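Fomari Hand-Held Gripper: Bench Setup and Good Practice Sheet

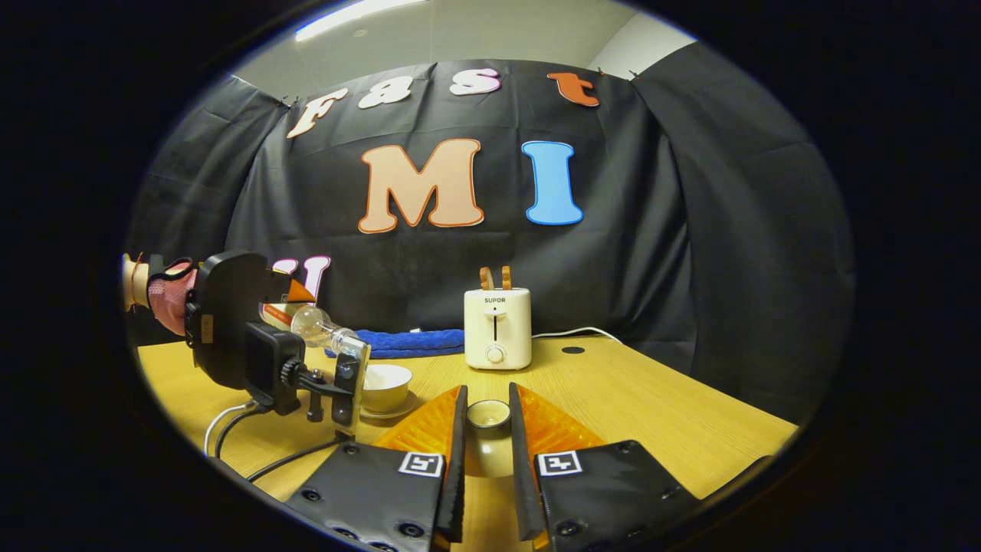
Does a hand-held gripper need its own risk assessment if the robot cell already has one?
Treat it as a separate piece of equipment. The cell assessment covers powered motion, guarding and stop functions. A hand-held tool puts the operator's fingers next to the pinch point and brings glassware, cords and trip hazards within reach, so it gets its own page in the site file.

Overview
The Fomari is a two-finger hand-held gripper for tabletop manipulation tasks, used singly or in pairs. It is supplied in Canada by Pullwood. This sheet replaces the February version.

Finger plates and markers
Square markers are mounted near the upper edge of each finger plate. Keep them flat, clean and matte. Do not cover a marker with tape or write on it. Replace any marker with a lifted corner. Finger opening is 82 mm at full travel; check it against the gauge block before each session and record the reading.

Soft pads
Pads are translucent orange. Wipe with a damp cloth only. Solvents cloud the material and void the pad warranty. Inspect for splits every 30 operating hours.

Bench rules
- Small appliances used as task objects stay unplugged unless the written task calls for power.
- Route appliance cords clear of the gripper cables.
- Glass and ceramic items are checked for chips before use and taken out of service if any are found.
- Gloves must fit closely at the fingers. Loose cuffs are to be secured.
- Clamp knobs are tightened by hand. No pliers.
- Maximum grasped load is 7 N at the fingertips.
- Where two operators share a bench, one is named lead and calls start and stop.

Training
Operators complete the Skillell bench module before unsupervised use. Refresher every 6 months. Sign-off is by the site supervisor, whose licence number is entered on the form.

Spares
Finger pair, black, ribbed
Pad pair, orange
Marker sheet
Clamp mount with knurled knob
Khaemba storage case (foam insert sold separately)

Document owner: Vernon Doucette
Technical review: Oduor Kashindye
Revised 6 Oct 2024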